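People wanted to fold laundry with us again (yes, again)

So we're looking for 14 people to fold clothes at home with a hand-held gripper, and before you sign up I'd like to tell you why the last round stopped early. I run the home sessions for Ronda, our laundry-folding project here at Narnitz, and I'd much rather you heard it from me than from a friend who was in it!

In November we had a latch fault. You squeeze the handle, the jaws close, you let go and they should open. On 2 of the grippers they sometimes stayed shut. One participant got the skin of a thumb pinched (sore, bit of a bruise, fine by the weekend) and another had to cut a favourite pillowcase free with scissors. We paid for the pillowcase. We also pulled every gripper that same afternoon and threw out 577 recordings, which hurt, I'll admit - a stuck jaw looks a lot like a firm grip when a robot is trying to learn from it.
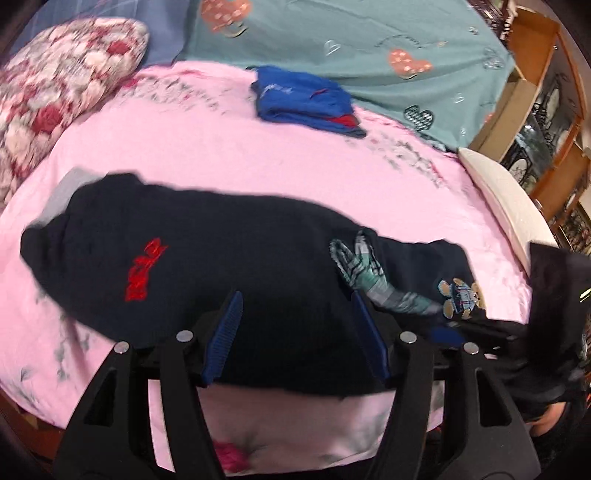 The return spring was the culprit. It was wearing through at the hook end after around 800 squeezes, and our checks were only looking at the pads. Neagu, the workshop that builds the grippers for us, has put in a heavier spring and added a release tab you can flick with your other hand. I've been folding my own washing with one for weeks and it hasn't stuck on me yet, but please still treat it like something that can nip.

What you'd be doing: ordinary folding on your own bed or table, your own clothes, any colour, in short sessions with plenty of breaks. You need two working hands, to be 18 or over, and to live close enough to Pana that we can swap a gripper the same day if it plays up. If it sticks even once, you stop and ring us. You're still paid for the full session.

People from the November round are very welcome back. Apply through the form on the Ronda page by 2019-12-15, and tell us if you're left-handed - we're short of lefties.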